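# Kala two-arm station: equipment and budget notes

Last updated: Dec 22, 2019

This file belongs to the Kala recordings and is for people who must plan or buy a second station. It does not explain the data format, for this please read FORMAT.md in the same folder. The prices are what we paid or were quoted, without tax and shipping.

## What one station needs

The station is a table with a rail frame and one arm on each side. The first one was built at the Brirneck site. When we wrote the first budget we counted only the arms and the computer, and this was a mistake. The small parts took a long time to order and many of them were not in the plan at all.

- Frame and table top: 720. The rails are cut by the supplier, so please check the drawing two times before you send it. A wrong cut can not be returned.
- Cart for the workstation: 1647, with the computer not included. We took the model from Tunstall because the old one was too high for the operator.
- Cables, brackets and clamps: no fixed price. Keep a reserve in the budget and do not give it away to other items.
- Grippers: quoted together with the arms. Ask for the fingers as a separate line, you will want to order them again later.

The arms are under a frame contract with Clestuvness and the price is not public. For planning, ask the purchasing office for the current sheet.

## Objects for the tasks

The present task is to put stationery in a box. Objects are cheap but they should be planned as a real item - they get lost, they break, and the same model is not always in the shop after some months. We use pens, pencils, markers, a pair of scissors with green handles and a clear plastic box with an orange lid. Buy 3 sets at the same time and write the set number in the session log. 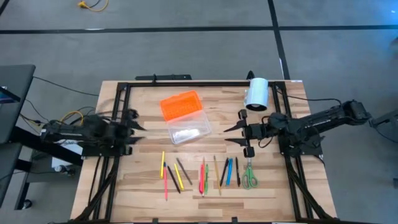 ## Floor space and cables

Plan the floor before you order the frame. The cart stands beside the table, and its cables must reach the arms without being pulled when somebody rolls it a little. We ordered cables which were too short and had to pay for them again. Carpet is acceptable for us, but the position of the table should be marked so that it can be put back after cleaning.

## Open points for the next order

- The second station is planned for January. The order for the frame must go out first, it has the longest delivery time.
- Spare fingers and the reserve for small parts: limit of 2000 for both together. Above this limit a new approval is needed.
- Decide if the second table gets the same wooden top. A darker top would give us more variation in the recordings, but the supplier has not answered yet.
- Quote for a service visit from Clestuvness is still missing.

Corrections to the prices can be sent as a normal change to this file. Please put the quote number in the change message.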